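Wellcombe Opinion Columns: notes on the data
Release 2, 17 June 2025 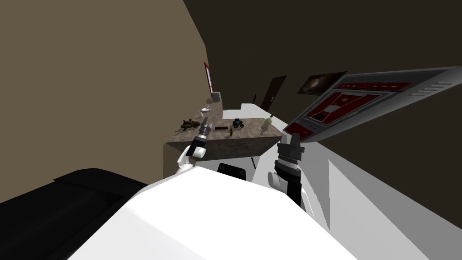 Simulated view: two grippers at a stone-effect countertop with a small toy vehicle on it.

What it holds
1,001 opinion pieces on abortion and end-of-life law, taken from the Wellcombe archive with the publisher's leave. Each has a stance label: for, against or unclear. Nikau McKinnon and Ildikó Katona did the labelling.

How far to trust the labels
Less than the first release told you to. We disagreed on 182 pieces, and most of those were satire. A columnist who pretends to cheer for the other side will fool a tired reader, and has fooled both of us. Disputed pieces are now marked unclear — the old release settled them by a coin toss, and I still think that was daft.

Claims made elsewhere
Bridurix says its stance tool "understands moral argument" after training on this set. I doubt it. Swap the word "unborn" for "foetus" and see what happens to the score.

Known gaps
Hardly any writing by doctors or nurses. Nothing before January of the first archive year. Headlines were often written by a sub-editor and may not match the column.

Files
columns.csv
labels.csv
disputed.csv

Please don't use this to guess what a named writer believes.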